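Lists > villimell-users > Archive > Perception

Subject: Re: [villimell-users] grasp planner stalls on clear containers
Date: Thursday, April 16, 2020

Quick one before the build box goes down for the night.

> We're on the Skulesside branch and the planner stalls
> whenever there's a transparent bin near the target. Depth
> comes back with holes, the segmenter decides the bin is
> table, then the width check loops until timeout. Same
> config is fine on cardboard. Has anyone at Flostetbridge
> seen this? Is it the mask or the planner?

Both, sort of. Mask first. The fill step takes the nearest valid depth and through a clear wall that's the tabletop, so the bin gets flattened. Turn hole_fill off and set min_valid to 400. You'll get ragged edges, leave them ragged.

Then the planner. The width check retries with no limit when the mask changes between ticks, which is daft and my fault. Fixed in 1,199 on the Idahosa tree, not merged to Skulesside yet. Cherry-pick should be clean apart from one header. If you can't wait, cap retries at 12 in the yaml.

Other thing - highlights. The bright lines along a plastic rim are the only decent edge you get, and the default denoise eats them. Drop the kernel a notch or skip it. Cut-out handles are worse, the inside edge comes out as a seperate object and the planner tries to go for it.

Soft stuff nearby confuses it as well. Bag straps mostly. A loop flat on the table next to the bin gets joined to it and the centroid wanders off.
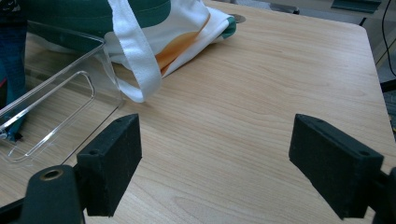
Also check your finger mask. Ours was drawn for the old narrow fingers and the black foam ones poke out of it, so the planner sees an obstacle that is really the gripper itself. Redraw with the jaws open AND closed, then grow it 16 pixels. Wood grain was never a problem for us, only knots, and only with the texture term on.

Send me a log with verbose set if it still hangs. Not the whole bag file pls, the last one filled my quota in Febuary.

0 shares | 3 replies
Contact the list owner | © 2020 Villimell users list | Back to top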